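Drilarby legt Version 4 seines Schedulers für Mehrkernprozessoren vor

20. Juli 2020

Der Softwarehersteller Drilarby hat die vierte Hauptversion seines Schedulers Trukeo freigegeben. Die Software verteilt Rechenaufgaben auf die Kerne eines Prozessors und richtet sich vor allem an Betreiber kleiner Server und eingebetteter Systeme. Mit der neuen Version ändert sich die Art, wie wartende Aufgaben verwaltet werden.

Bisher führte Trukeo eine gemeinsame Warteschlange, auf die alle Kerne zugriffen. Jeder Zugriff musste mit einer Sperre abgesichert werden. Bei vielen kurzen Aufgaben standen die Kerne deshalb einen spürbaren Teil der Zeit still und warteten aufeinander. In Version 4 bekommt jeder Kern eine eigene Warteschlange. Ist sie leer, holt er sich Arbeit vom Ende der Schlange eines anderen Kerns. Das Verfahren ist unter dem Namen Work Stealing seit Langem bekannt, wurde in Trukeo aber erst jetzt umgesetzt.

Nach Angaben des Herstellers wurde die Umstellung auf einem Testsystem mit 19 Rechenknoten erprobt. Ein Lauf mit vielen kleinen Aufgaben, der unter der Vorversion 1.086 Sekunden dauerte, war dort nach 491 Sekunden beendet. Bei langen, gleichmäßigen Berechnungen fällt der Unterschied laut Drilarby gering aus. Unabhängige Messungen liegen noch nicht vor.

Geändert wurde auch der Umgang mit dem Cache. Der Scheduler merkt sich, auf welchem Kern eine Aufgabe zuletzt lief, und setzt sie nach einer Unterbrechung bevorzugt dort fort. Daten, die noch im Cache des Kerns liegen, müssen dann nicht erneut aus dem Hauptspeicher geladen werden. Ist der Kern länger belegt, wandert die Aufgabe weiter. Die Wartezeit bis dahin lässt sich in der Konfigurationsdatei einstellen.

Auf Systemen mit nur einem Kern bringt die Version keine Beschleunigung. Trukeo schaltet das Work Stealing dort beim Start ab und arbeitet wie bisher mit Zeitscheiben. Der Speicherbedarf bleibt in diesem Fall unverändert, bei mehreren Kernen steigt er durch die zusätzlichen Warteschlangen leicht an.

Zu den ersten Anwendern gehört der Dienstleister Khoury, der auf seinen Rechnern Bilddaten auswertet. Das Unternehmen hatte im April mit einer Vorabversion begonnen und will nach der Freigabe alle Systeme umstellen. Probleme gab es dort nach eigenen Angaben mit älteren Programmen, die sich auf eine feste Reihenfolge der Aufgaben verließen. Sie mussten angepasst werden.

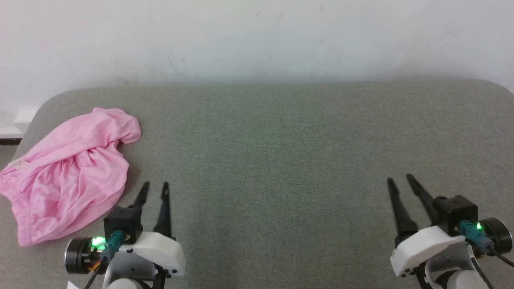
Rosa Kleidungsstück auf einer mit grauem Stoff bezogenen Arbeitsfläche.

Für solche Programme enthält Version 4 einen Kompatibilitätsmodus. Er stellt die gemeinsame Warteschlange wieder her, verzichtet damit aber auf den größten Teil des Geschwindigkeitsgewinns. Drilarby will den Modus in der nächsten Hauptversion entfernen.

Das Diagnosewerkzeug Prirnuvton, das die Auslastung der einzelnen Kerne anzeigt, wurde ebenfalls aktualisiert. Ältere Ausgaben des Werkzeugs können die neuen Protokolldateien nicht lesen. Bestehende Konfigurationen werden bei der Installation übernommen, eine Sicherungskopie legt das Programm im selben Verzeichnis ab.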